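Grekness 300 nonwoven wall covering, botanical series

Product code GK-843. Sold by the roll through Meireles and through trade counters that carry the Daremska range.

## Construction

The Grekness 300 is a paste-the-wall covering on a nonwoven backing. The printed face is sealed with a clear matte coat. The material does not swell when it meets adhesive, so no soaking time is needed and strips can be hung as soon as they are cut. Seams are butted. Overlapping is not recommended on this weight, and a double-cut seam is only needed at inside corners that are out of plumb.

The botanical patterns are printed from ink drawings. Line work is black, the fills are soft pastels, and shading in the petals is built up from fine strokes and dots. Color is matched within a batch but can shift slightly between batches. Check that every roll carries the same batch number before cutting.

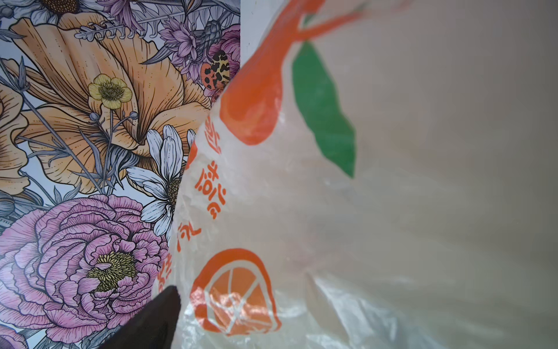

Mamunham wrote in to ask whether the series can go over old vinyl paper if the vinyl is still holding well. It can't. Strip the vinyl face and any loose backing, wash off the old paste, and let the wall dry fully before priming.

## Surface preparation

- Fill cracks and screw holes, sand flush, and remove dust.
- Prime bare drywall and new plaster with an acrylic wall primer.
- Gloss paint must be dulled with medium sandpaper and wiped down.
- Dark or patchy walls need one coat of white primer. The backing is not fully opaque, and strong colors can show through the paler areas of the print.

## Hanging

Use a ready-mixed adhesive rated for nonwoven coverings. Apply it to the wall with a short-nap roller, slightly wider than one strip, and cut in at the ceiling and baseboard with a brush. Hang the first strip to a plumb line. Smooth from the center outward with a plastic smoother or a dry felt edge. Do not use a hard seam roller on the print, as it can leave shiny tracks in the matte coat.

Wipe paste off the face at once with a damp sponge. Dried paste can be softened with lukewarm water, but repeated rubbing will dull the ink.

Keep the room between normal living temperatures during drying and leave heaters and fans off until the next day.

## Care

Dust with a soft brush. Light marks can be removed with a damp cloth and mild soap. Solvents, bleach and abrasive pads will damage the coating.

## Ordering

| Item | Code |
|---|---|
| Botanical roll | GK-843 |
| Nonwoven adhesive, tub | GK-1208 |
| Sample cutting | GK-13 |

Cut or pasted rolls cannot be returned. Unopened rolls are accepted in their original wrap with the batch label attached.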